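I have been meaning to write up the Vedaleck for months, and a neighbor who sits on the board of our little press freedom group finally nagged me into it. So here are my notes on living with it – a subscription news archive and alert service for people who follow how governments treat reporters, protesters and the internet. I pay for it out of my own pocket, on the single-user plan, and no one at the company knows I'm writing.

*Posted February 26, 2022*

## What you get

Vedaleck collects court notices, emergency decrees, broadcast license decisions and local news stories from a long list of countries, keeps a saved copy of each one, and lets you search across the lot. You can also set alerts. Say you care about new rules on public gatherings: you pick your countries, type in a few phrases, and a digest lands in your inbox in the morning with links to the saved copies.

The saved copies are the heart of it for me. Anyone who has followed emergency laws these past two years knows the sinking feeling of going back to a ministry page you quoted and finding it has been rewritten, or moved, or swallowed whole. I used to keep my own copies in folders with names like "decrees new" and "decrees new 2," and I can't say that system ever did me much credit. With Vedaleck, when a page changes, the old version stays put and the new one is filed next to it with the changed lines marked in yellow. It's a lovely thing to have when a clause about "false information" grows an extra sentence overnight!

The single-user plan costs me $239 a year. That is a real sum of money, and I'll come back to it.

## Setting it up

I'm not a technical person, and I got going in one evening with a pot of tea. You choose up to 12 countries on my plan, then the kinds of documents you want. The only part that tripped me up was the phrase builder, where you tell it which words should appear near one another. The help page explains this with a diagram that made me want to lie down. In the end I wrote to support, and a very patient gentleman named Ataberk Akgül wrote back with three sample searches I could copy and change. I still use two of them. He also told me, kindly, that I had been putting my quotation marks in the wrong place, and that cleared up most of my trouble.

One tip if you sign up: start with fewer alerts than you think you need. I began with a dozen and woke up to a digest so long that I read none of it.

## How good are the translations?

Mixed. Machine translation is built in, and for news stories it's perfectly readable. You get the gist, the names come through, and you can decide whether to ask a friend who knows the language. For legal text I would be careful. I had one decree come through saying that assemblies "are allowed to be not held," and I spent a good ten minutes puzzling over whether that was a ban or a suggestion. (A friend read the original for me. It was a ban.)

The original is always one click away, side by side with the translation, and you can leave your own notes in the margin. I've grown fond of those notes. Mine are full of question marks.

## Against the others

I tried two other services before settling, and both have their points.

**Nultilis** is cheaper and much prettier. It has maps, and the maps are very pleasant to look at, with countries shaded by how tight their rules on the press are. But it's thin underneath. When I clicked through to see why one country had gone a shade darker, I got a two-line summary and no source. If you teach high school civics and want something to put up on the wall, I'd say go for it. For writing letters to your representative, you need the paperwork behind the color.

**Faulkner** is the serious one, made for law offices and big research shops, and it shows in the price and in the manners of the thing. Everything is there and none of it is easy to find. I had a trial account in June and never did work out how to get back to my saved list without starting over from the front page. The legal translations were better than Vedaleck's, though, and I want to be fair about that.

## What I'd change

I do most of my reading at home, and the little annoyances pile up when you use a thing every day. In order of how much they bother me:

1. **The export limit.** You can download 200 documents a month and then it stops you cold until the next month begins. When I was helping put together a packet on broadcast license refusals, I hit the limit with the work half done and had to wait. A warning before the last few would help a great deal.

2. **The phone version.** It works, in the sense that the words appear. The side-by-side view turns into one long ribbon, original first and translation way down below it, so comparing a sentence means a lot of thumb exercise. I've given up and use the laptop at the table. 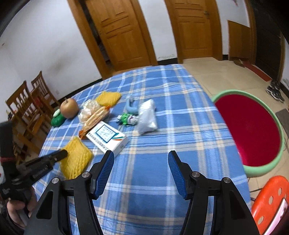 3. **Search on older material.** Anything from the last couple of years comes up quickly. Go further back and coverage gets patchy, especially for local papers, and the site doesn't tell you where the gaps are. You can come away thinking a country had a quiet year when the archive simply hadn't started collecting there yet. A plain chart of what begins when would do the job.

4. **Sharing.** I can send a link to a saved copy, but the person on the other end has to make a free account to open it, and older members of our group find that a bother. I end up printing things.

There is a companion app called Zorkine, sold separately, that is meant to help with the sharing. It makes a neat reading packet with a cover sheet and page numbers. I used the free month and liked it well enough, but paying extra for page numbers stuck in my throat a bit.

## Would I renew?

Yes, and I already have. I grumbled about the price for a week first, and my husband was good enough to listen. If you only look in on this subject now and then, when something big is in the news, I'd save your money and use your public library, where the reference desk may well have something similar you can use for free. If you're writing letters or briefing a small group every month, as I am, the saved copies alone make it worth having. I give it 4 stars out of five, and the missing star is mostly the export limit – I was quite cross about that packet.

If anyone has found a good way to organize alerts by topic instead of by country, please leave a comment. I've been doing it with colored sticky notes on the side of the monitor and they keep falling off.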